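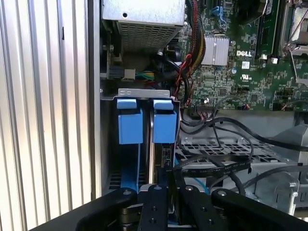

*Wrist camera, gripper below the two blue drive carriers, Dell tower open.*

**Thread: Grasp point selection for drive carriers, wrist camera only**

**nzeman** | June 7, 2019

Posting the method in short form before I write it up properly. The task is removal of drive carriers from open desktop towers, for the Zusteo disassembly line. There is no overhead camera. Everything comes from the wrist.

The pipeline has two stages. A detector trained on 2,000 labelled wrist images proposes handle regions. A second network then scores approach directions for each region, and the arm takes the highest score that clears a collision check against the cage. Once the fingers touch, vision is switched off and the pull is run on force alone.

Results on 30 towers kept out of training: the correct carrier was gripped and drawn out on the first attempt in 26. The other four failed, all at the approach stage. I have not had a wrong-object grasp in this set.

Natália Zeman

**coldsolder**

What counts as a tower "kept out of training"? If the same case model appears in both sets, you are testing on new copies of a known layout. Blue handles against a grey cage are about as easy as detection gets.

**nzeman**

Same case models in both sets, different units. I should have said so in the first post. I make no claim about unseen cases.

On colour: I retrained in February with the images converted to greyscale. First-attempt success on the same towers fell to 24. Colour helps, but shape carries most of it.

**coldsolder**

Two towers' difference out of 30 tells you very little either way. I would not write "shape carries most of it" on that basis.

**p_harrow**

Agree with coldsolder on the numbers, less so on the case models. A recycling line sees the same few cases over and over. The Forotden paper split by case model and ended up with a result that was no use to anyone running a line.

My question is about the neighbours. In the picture the two handles sit side by side and the cage is tight up against the cabling. How does the collision check deal with the cables? There's a flat ribbon lying over the perforated tray to the right and round ones looping down past it.

**nzeman**

It treats them as solid, using a depth estimate from several wrist poses before the approach. This is the weak point. Flat ribbon comes out reasonably well. Thin single wires mostly do not appear in the depth at all. Three of the four failures were a finger catching a wire that the check had not seen. The fourth was a bad depth reading on a bare metal bracket.

**p_harrow**

Then the force threshold matters more than the detector. What do you stop at?

**nzeman**

11 newtons sideways during approach. Lower than that and it stops on ordinary contact with the cage.

**lathe_and_let_lathe**

We ran something similar with Fabbri fingers and had to set the limit a good deal lower, or small connectors came off the board with the wire. Are you checking the boards afterwards? "Carrier came out" is a generous definition of success if the board is meant to be resold.

**nzeman**

No board check in this set. The boards went for material recovery, so damage was not scored. I accept that the result does not carry over to reuse.

**coldsolder**

Please put that in the abstract and not in a footnote. Also, why not compare against a fixed script? With known case models, register the chassis once, then move to a stored handle position. No learning needed.

**nzeman**

I did try it, using the Vurkent registration package. It worked where the cage was square in the chassis. Several cages were bent or had been refitted badly, and the stored position missed the handle. I don't have a clean count, as the script was run on a different batch. I will rerun it on the same 30 and post the table.

**p_harrow**

Worth splitting that table by left and right carrier as well. I'd expect the side nearer the cables to do worse under both methods.

**nzeman**

Logged per carrier already, so that is easy. Will add it.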